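Jora Opens Community Orchard Season With 171 New Apple Trees and a Free Harvest Share 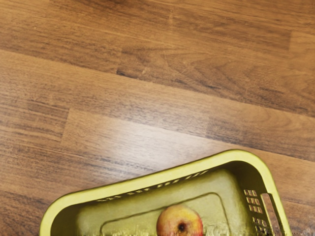

REY, 5 April 2025 - The Jora Orchard Project has finished its spring planting on the old Gisar Farm, adding 171 young apple trees to the slope above Uver Creek. It is the biggest planting in the project's history, and it brings the orchard to 688 trees, all of them open to the people of Rey and the towns nearby.

The new trees went in over three weekends. Families, high school classes and a good number of people who had never held a spade before turned out in cold rain (and, on the last Sunday, some very welcome sunshine!) to dig, water and mulch. The rows follow the curve of the hill, with wide grass paths between them so that strollers and wheelchairs can get right up to the branches.

"We hoped to be done by the end of the month and we were done well ahead of it," the project said. "People kept coming back, and they kept bringing their neighbors. We ran out of mulch twice."

Most of the new trees are older kinds that used to grow in backyards all over the valley and are now hard to find in stores. There are sharp green cooking apples, small russets that keep well into winter, and an early red apple that local bakers have been asking for. Cuttings for 71 of the trees came from yards in Rey, where residents let the project take wood from trees planted by their parents and grandparents. Each of these will carry a tag with the name of the street it came from.

Young trees need time, so nobody should expect a big crop from the new rows for a few years. The older part of the orchard is another story - the buds look strong, and the project is planning a full picking season.

Under the harvest share, any household in the area can sign up to pick apples for free in return for a morning of work. Jobs include thinning fruit, mowing paths, painting the cider shed and helping at the gate. Sign-up opens in June at the Rey Public Library and at the orchard gate. Children are welcome on all work mornings, and tools and gloves are provided.

The orchard is open every day from sunrise to sunset, and entry is free. Parking is on Uver Road, across from the old dairy. Dogs are fine on a leash.

About the Jora Orchard Project
The Jora Orchard Project is a nonprofit group that grows apples on shared land in Rey and runs free classes in pruning, grafting and cider making.

Press contact: Jora Orchard Project, Gisar Farm, Uver Road, Rey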